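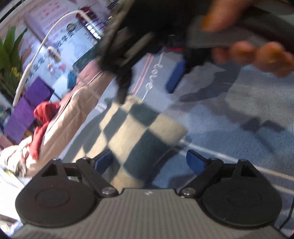 Which part of the Julline household tidying programme is behind plan at the end of February?

Soft goods storage. Bags, straps and loose textiles are being cleared from living room floors at the planned rate, but the labelling of the cubes and shelf units they go into has slipped by 2 weeks.

Progress in the period

The programme has now completed 1,261 item placements against the grant target of 3,000. Of these, 186 were items with straps or cords, logged separately at the request of the Odton office. Strapped items take longer to put away than flat textiles, as the straps have to be gathered before the item will sit inside a cube. The written procedure has been changed to put this step first.

Living rooms remain the main work area. The standard layout keeps the sofa against the wall, with cushions and throws left on it, and treats the carpet and any floor mat as the area to be cleared. Storage cubes stand beside the sofa. Plants and wall posters are outside the scope and are not moved.

Variances

Label stock from Kristiansen arrived in the wrong size and was returned. Replacement stock has been received at Brostgate and checked. Labelling will restart with the cubes, followed by the shelf units. No extra cost falls on the grant - the supplier has met the carriage both ways.

Next period

1. Finish cube labels at Brostgate.
2. Issue the revised procedure for strapped items to both sites.
3. Begin placements in hallways, starting with coats and shoes.

The spending return is sent under separate cover. The request to move the unspent travel line into storage materials is still open, and a decision is needed before the shelf unit order can be placed.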